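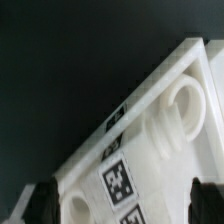 Wrist camera view of the fixture, with the tags along the recess and both fingertips in view.

Aug 15, 2022

I spent most of this month on the part of the stack I like least, which is working out where things are. The planner has been fine since spring. The controller is fine too. But the arm kept arriving a little off from where the planner thought it was going, and for a long time I blamed the wrong piece of code.

The setup is simple enough. A white printed fixture sits on a dark surface, and it has square tags of different sizes inside the rim. The wrist camera finds the tags, the perception node solves for the fixture pose, and Botha (my planner, named after nothing in particular) makes a path to whatever feature I ask for. The fixture pose gets updated while the arm moves in.

Far away, everything looked good. Close up, the pose would jump. It was a small jump, but the controller chased it, and you could hear it in the joints. I turned the gains down and it got quieter and also slower, and I left it like that for nine days, which I regret.

The real trouble was in how I picked tags. Near the end of an approach the big tag is clear, one of the others may be only half inside the image, and the small ones are tucked up under the lip of the rim. My detector would drop a small tag in one frame and pick it up again in the next. Each time the set of tags changed, the solver gave a slightly different answer. The small tags also carried as much weight as the big one, even though their corners are much worse.

Simão Teixeira looked at my logs and asked why I was solving each frame from scratch. I didn't have a good answer. I had written it that way for a demo and never gone back.

So I changed three things. Corners are now weighted by the size of the tag in pixels. A tag has to be seen in 10 frames in a row before it counts at all. And the pose goes through a filter that uses the arm's own motion to predict where the fixture should appear next – if a new measurement is too far from that, it gets thrown out and logged.

I also added a mask for the fingertips. They always show up at the bottom of the image and they are black, same as the tag borders, so the detector wasted time on them. The mask changes with finger opening. For now that is a lookup table with 14 entries, and it's ugly, but it works.

After that I put the gains back up and ran 200 approaches overnight from random start poses. No jumps big enough to trip the alarm. There is still a slow drift of the pose as the camera gets close, and I think that one is lens calibration. I haven't redone it since I remounted the camera.

The replay tool, Ultico, got a small update along the way. It can now step through rejected measurements one at a time and draw the predicted tag corners over the detected ones. I should have written that first. Most of the bugs above were easy to see once I could look at them.

Next up is the calibration, then moving the filter settings out of the code and into the config file. The config format needs a cleanup as well, but that can wait until the drift is gone.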